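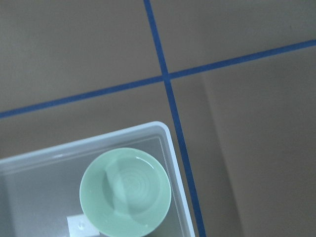
Sorting Tables at Nalton: Paper and Tape Layout

Members and staff of the Nalton Centre are advised that the tabletop layout trialled for sorting small household goods will remain in use until the end of November. The table is covered with brown paper and divided into cells with blue painter's tape. Each item is set down in a cell of its own while its label is prepared, and is then returned to its bin.

The tape is laid by hand. Lines need not be perfectly straight, and small gaps where two lengths meet are acceptable. 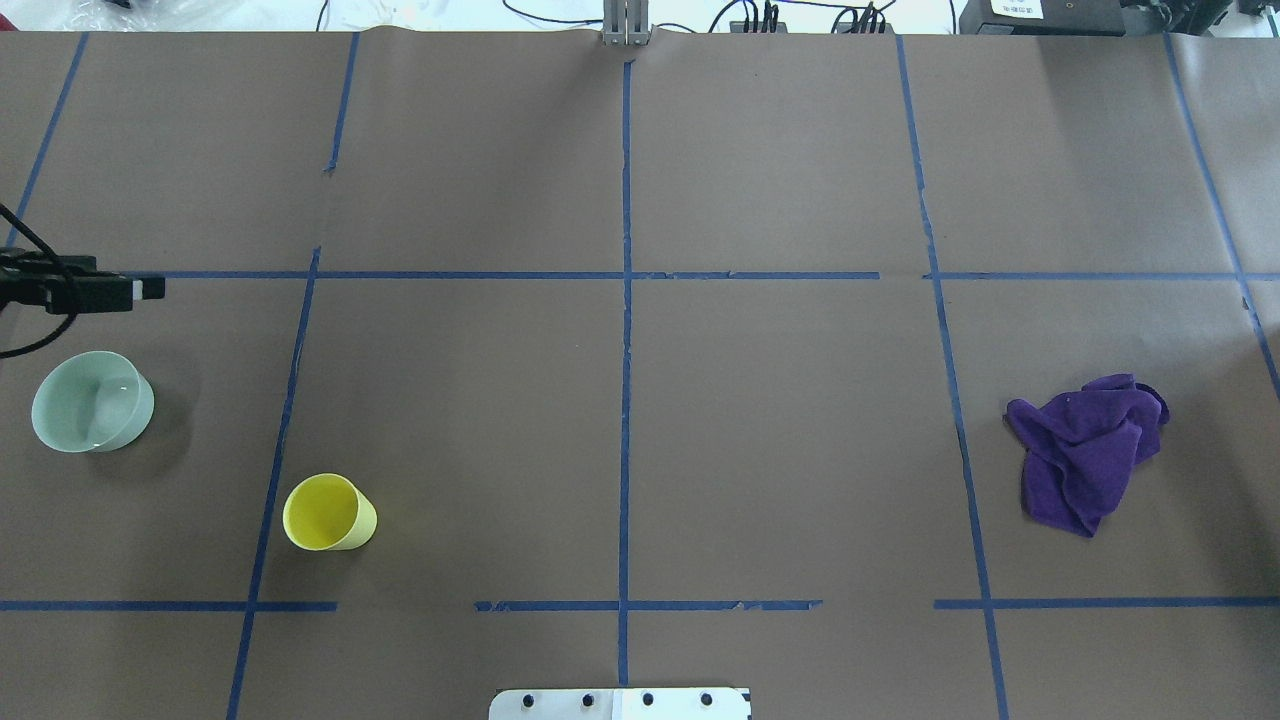 Strips that have begun to lift should be pressed down again or replaced at the close of the session. Fresh paper is kept in the supply cupboard, in sheets numbered to 26, and the lowest number is to be taken first.
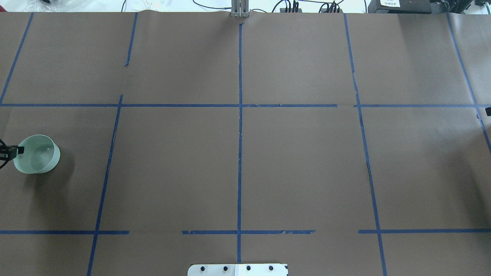

Kylie Hinds

Cups and other light pieces are to stand upright, well inside the tape, so that neighbouring cells stay clear. Translucent plastic is easily overlooked under bright light, and colleagues are asked to check every cell before the paper is lifted.

Enquiries concerning the layout, or requests to use it at the Clollport branch, may be directed to Seidu Laryea at the front office. Labels should be ordered through the same office in packs of 24.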